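Murkus bench cell - anyone tried the simulator package?
Lab Automation > Hardware and Kits

pipette_dad
We're a small assay lab and Murkus has quoted us for their bench cell. One arm, one gantry liquid handler, six deck positions. Before you commit they sell you access to a simulated version of the cell for 80 dollars a month so you can lay out your own deck. Has anyone paid for it? Is it worth the money or is it a sales demo?

Trerkel
Had it for two months. The layout tool is good. You place your plates, set the arm's pick points, and it tells you which moves it can't reach. I found two bad positions before we ordered anything. Support is slow. I sent a question on a Tuesday and got an answer nine days later.

mnuttall
I've been running it since March. These are from my current layout.
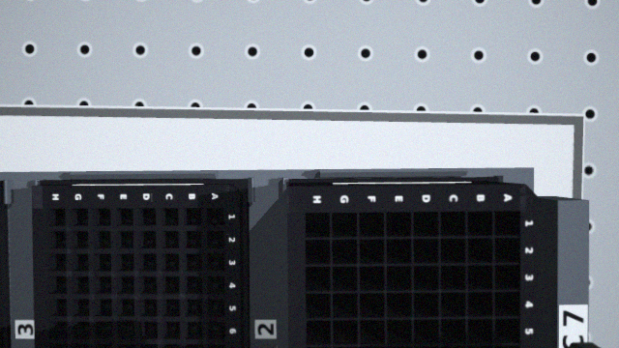
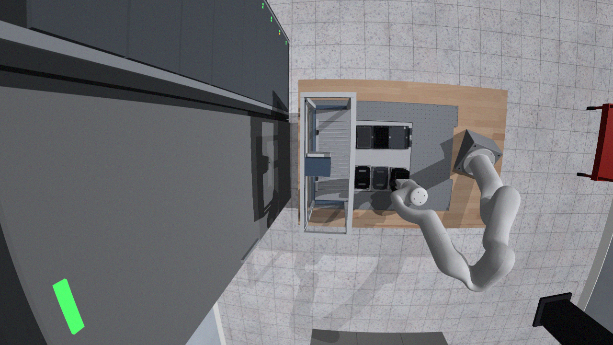
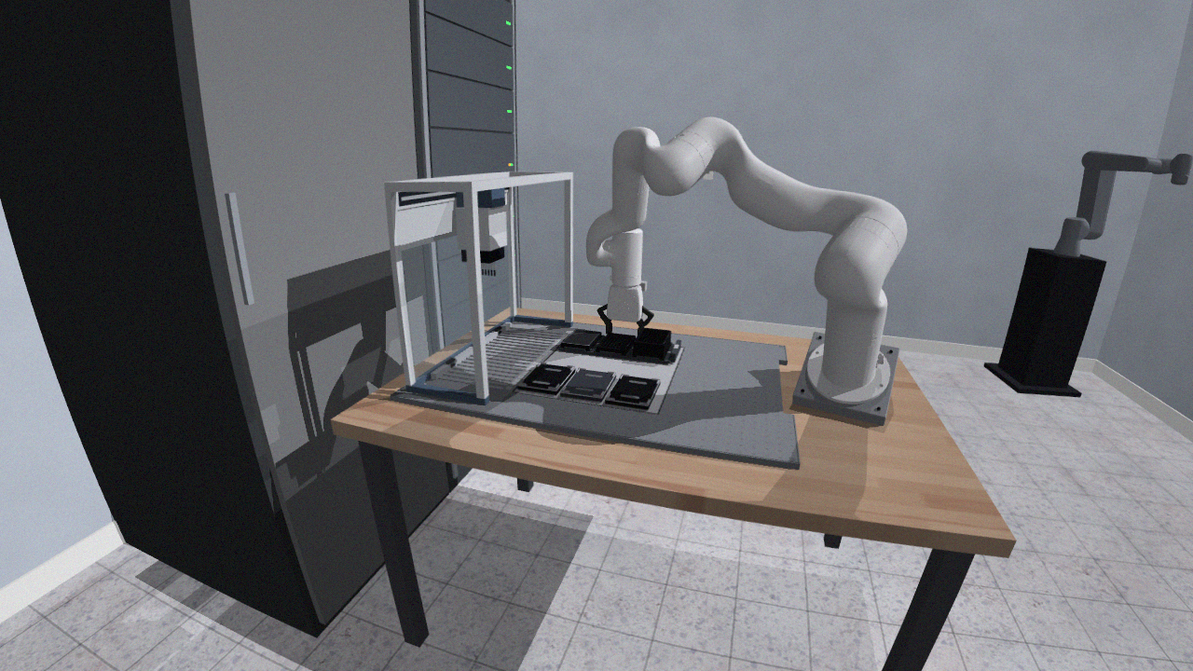 Murkus simulator, same bench layout: labware close up, cell from overhead, full room view.

The position numbers on the deck and the row and column marks on the plates are readable in the close view, so I can check plate orientation against our worklist. That saved me one mistake already. The room view I mostly use to check clearance between the arm and the gantry frame.
- Marjorie Nuttall

Anghel
Nice renders, but I don't agree that it tells you much. Reach is the easy part. What gets you on a real bench is a plate that sits a little high in its holder, or a lid that sticks. Does it model any of that?

mnuttall
Lids, no. You can enter a height offset for each position and rerun. I tried 6 mm on the back row and it flagged the pick as a collision. You do have to know the offset yourself.

Anghel
So you have to measure the real thing first. For 80 a month I'd sooner put the money toward an on-site day.

Trerkel
An on-site day was 463 plus travel when I asked. I'd still do the sim first and keep the visit for teaching the final positions.

pipette_dad
Can I bring in my own labware files or am I stuck with their library?

mnuttall
You can import. It wants the outside dimensions, well spacing and well depth. My first import came in rotated 90 degrees and I had to fix it by hand. Their library covers the common plates.

hatomia_user
We went with Hatomia and their planner comes with the hardware, no monthly fee. It only does a flat top-down view though, so you can't see the arm's elbow. Ours swung out past the table edge and we had to move a cart. Look for that in whatever you use.

Trerkel
Same here with the elbow. Leave floor space on that side of the bench.

pipette_dad
Thanks all. I'll take one month, load our plates and cancel if the imports are a pain. Marjorie, could you message me the settings you used for the height offset?

mnuttall
Sent.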